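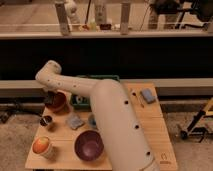 Yến Trịnh
Kodau 생활정리 강사, 공용 공간 담당

2022년 12월 8일 · 글 Yến Trịnh
읽는 시간 7분

발표 메모: 작은 물건의 자리 정하기

[시작]
인사 짧게. Kodau에서 공용 공간 정리를 맡고 있다고만 말하고 바로 들어간다. 회사 연혁은 생략. 질문은 끝에 받되, 용어가 헷갈리는 분은 중간에 손 들어도 된다고 안내.

오늘 주제는 탁자 하나입니다. 수납장이나 창고는 다루지 않습니다. 사람들이 오가며 같이 쓰는 탁자 위에 컵, 그릇, 스펀지, 펜 같은 것이 섞여 있을 때 무엇부터 손댈지를 이야기합니다.

[첫 화면을 띄운 채로]
청중에게 먼저 묻는다. "이 탁자에서 가장 먼저 무엇을 옮기시겠습니까?" 대답 두세 개 듣고 넘어간다. 펜이라고 하는 분이 꼭 있다. 틀린 답은 없다고 말할 것.

흰 컵에 과일이 들어 있는 것을 짚는다. 복숭아 같기도 하고 사과 같기도 한데, 종류는 중요하지 않습니다. 컵에 과일이 들어가 있으면 그 컵은 마시는 데 쓸 수 없습니다. 물건 하나가 다른 물건의 자리를 차지한 경우입니다. 저는 이것을 '겹친 자리'라고 부릅니다. 정리할 때 겹친 자리를 먼저 풀면 그다음이 빨라집니다. 과일은 그릇으로 가고, 컵은 컵끼리 모입니다. 보라색 그릇이 가까이 있으니 그쪽을 예로 든다.

파란 스펀지 쪽은 길게 말하지 않는다. 스펀지인지 지우개인지 멀리서는 구분이 잘 안 됩니다. 이럴 때는 손에 들어 보고 정하면 됩니다. 용도가 애매한 물건을 눈으로만 보고 분류하다가 시간을 다 쓰는 분이 많습니다.

[분류 기준]
기준은 세 가지를 씁니다. 칠판이 있으면 적고, 없으면 말로만.

담는 것. 그릇과 컵. 안이 비었는지부터 확인합니다. 크기가 다른 것을 포갤 때는 큰 것이 아래입니다. 깊은 그릇에 작은 컵을 넣어 보관하는 방법은 권하지 않습니다. 꺼낼 때마다 그릇까지 같이 움직이게 됩니다.

닦는 것. 스펀지와 천. 담는 것과 붙여 놓지 않습니다. 마르는 자리가 따로 있어야 합니다. 탁자 위에 그 자리가 없으면 탁자 밖에 만듭니다.

쓰는 것. 펜, 마커, 테이프. 굴러가는 물건이 여기에 많습니다. 낮은 턱이 있는 통 하나면 충분합니다. 칸막이는 나중에 사도 됩니다.

(여기서 Flinutik 칸막이 이야기가 나오면: 우리도 써 봤고, 통 크기와 맞지 않아서 지금은 안 쓴다고 대답. 제품 평가로 넘어가지 말 것.)

[5월 기록]
숫자가 필요한 분들을 위한 부분입니다. 5월에 Protico 건물의 공용 탁자를 돌면서 위에 놓인 물건을 적었습니다. 탁자는 14개였고, 기록한 물건은 모두 367개입니다. 제자리가 정해져 있던 것과 그렇지 않은 것을 나눠 적었는데, 나누는 기준이 사람마다 달라서 이 비율은 발표하지 않습니다. 물어보면 표를 메일로 보내겠다고 할 것.

적으면서 알게 된 것은 통의 위치가 생각보다 크게 작용한다는 점입니다. 통이 탁자 안쪽에 있으면 앞에 선 사람은 팔을 뻗기 싫어서 펜을 그냥 내려놓습니다. 통을 손 닿는 쪽으로 옮긴 탁자에서는 바닥에 떨어지는 펜이 줄었습니다. 정확히 얼마나 줄었는지는 재지 않았습니다.

[다음 화면]
화면을 바꾸고 잠깐 기다린다. 뒷줄에서 안 보인다고 하면 불을 끈다.
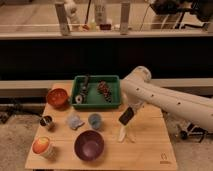 탁자 안쪽의 초록색 통, 그 옆의 붉은 주황색 그릇

통 안을 봐 주십시오. 무늬가 있는 길쭉한 물건이 들어 있고, 왼쪽 것은 윗부분이 통 테두리에 걸쳐 있습니다. 무엇인지는 묻지 않겠습니다. 길이만 보시면 됩니다. 긴 물건을 통에 넣을 때는 대각선으로 눕히게 되는데, 그러면 양옆으로 쓰기 어려운 빈 곳이 생깁니다. 오른쪽 변을 따라 남은 자리가 그런 곳입니다. 길이가 긴 물건이 많은 탁자라면 통을 먼저 재고 물건을 고르십시오. 테두리에 걸치는 것이 있으면 뚜껑은 포기해야 합니다.

그릇과 통의 간격도 이야기한다. 거의 닿을 만큼 가깝습니다. 저는 손가락 두 개 정도는 띄우라고 말합니다. 통을 들 때 옆의 그릇을 건드리지 않으려면 그만큼은 있어야 합니다.

탁자 왼쪽 가장자리의 작은 금속성 컵. 가장자리에 둔 컵은 소매에 걸립니다. 제 경험으로는 유리컵보다 가벼운 컵이 더 자주 떨어졌습니다. 안쪽으로 손바닥 하나만큼 들이는 것을 규칙으로 삼으면 외우기 쉽습니다.

구겨진 회청색 물건은 시간이 남을 때만. 부드러운 물건은 펴서 두는 것만으로도 탁자가 덜 어수선해 보입니다. 접는 법까지 들어가면 길어지니 생략.

[실습]
앞에 준비한 탁자에서 한 분 나오시게 한다. 지원자가 없으면 내가 한다. 순서는 이렇게.

1. 컵과 그릇 안에 든 것을 꺼낸다.
2. 담는 것을 한쪽으로 모은다.
3. 닦는 것을 반대쪽으로 보낸다.
4. 남은 작은 물건을 통에 넣는다.
5. 상판을 한 번 닦고 담는 것을 다시 놓는다.

4번에서 통이 꽉 차면 멈추고 물건을 꺼내 보게 할 것. 더 큰 통을 찾는 분이 많은데, 통 바닥에 오래 안 쓴 물건이 깔려 있는 경우를 먼저 확인합니다.

[Lagos 방 이야기, 시간 되면]
우리 층에는 Lagos라고 부르는 방이 있습니다. 문에 1933이라는 번호가 붙어 있어서 처음 온 사람은 번호로 부릅니다. 그 방 탁자에는 자리표를 붙여 봤습니다. 컵 자리, 펜 자리, 이렇게요. 한동안 잘 지켜지다가 표가 벗겨지면서 흐지부지됐습니다. 다시 붙일 때는 글씨를 줄이고 테두리 선만 그렸습니다. 지금은 그 선을 씁니다. 선 안에 다른 물건이 들어와 있으면 그날 마지막에 나가는 사람이 옮깁니다.

[자주 나오는 질문]
음식과 문구를 한 탁자에 둬도 되나: 둬도 됩니다. 과일은 전용 그릇에 두고, 저녁에는 치웁니다.

색을 맞춰야 하나: 안 맞춰도 됩니다. 색이 다른 그릇은 용도를 구분하기에 편합니다. 다만 색마다 용도를 정했으면 어딘가에 적어 두십시오.

얼마나 자주 해야 하나: 하루 한 번, 나가기 전에. 한 주에 한 번은 통을 비우고 바닥까지 봅니다.

[끝]
유인물은 출구 쪽 의자 위에 있다고 안내. 실습에 쓴 컵은 내가 씻어서 가져간다. 노트북 충전기 챙길 것.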